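Zinaver open day: drawers, lunch and a very long queue

So I finally made it to the Zinaver open day, after missing it 2 years running, and I'm so glad I did! The drive out is longer than it looks on the map (I'd allow extra time past the Golob turn-off, the roadworks are still there) and parking was already a squeeze when I pulled in. Vesela Jurić was on the gate handing out maps and stickers and telling everyone to start at the back, so I did.

The back is where they do the small storage furniture, and I could have stayed there all morning. I'm a drawer person. I've got 3 dressers at home and every one of them sticks in summer, so I was the annoying visitor asking Crisanto Tolentino about runners while the kids behind me wanted a go at the sanding blocks. He was very patient about it. They get through almost 445 drawers in a good month, he told me, and June is always the busiest because of people moving house. He reckons most sticky drawers are just overfilled (guilty) and that a dab of candle wax will sort out an old one with wooden runners.

Lunch was in the yard, a Rosar pie and a coffee, and both were better than I expected from a trestle table. I got chatting with Selma Omerović, who had come for the offcuts sale and was going home with a boot full of oak. Jealous!

After lunch I went through to the tidying room, which is all about where things go: what belongs in a drawer, what's better off on a tray, that sort of thing. My favourite bit was the little oak cabinet. Lovely grain on it, a bit orange in tone, and the inside of the drawer is paler and smoother than the outside. I'd have that next to my bed tomorrow.

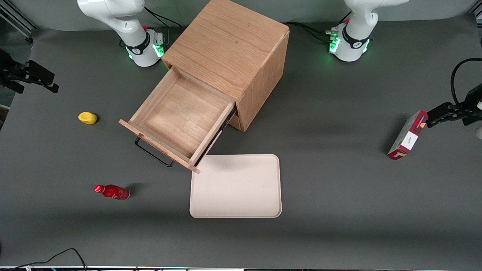 The oak cabinet with its drawer out, and the beige tray I now want for my keys.

I asked about the price and went a bit quiet, so it's going on the wish list for now. The black bar handle is sold separately though, and I did come home with a pair of those for the hall dresser.

If you're thinking of going, the offcuts go early and the pies go earlier. Jucélia Meireles at the front desk is taking names for the next one until 31st December, and she'll put you down for the workshop tour as well if you ask.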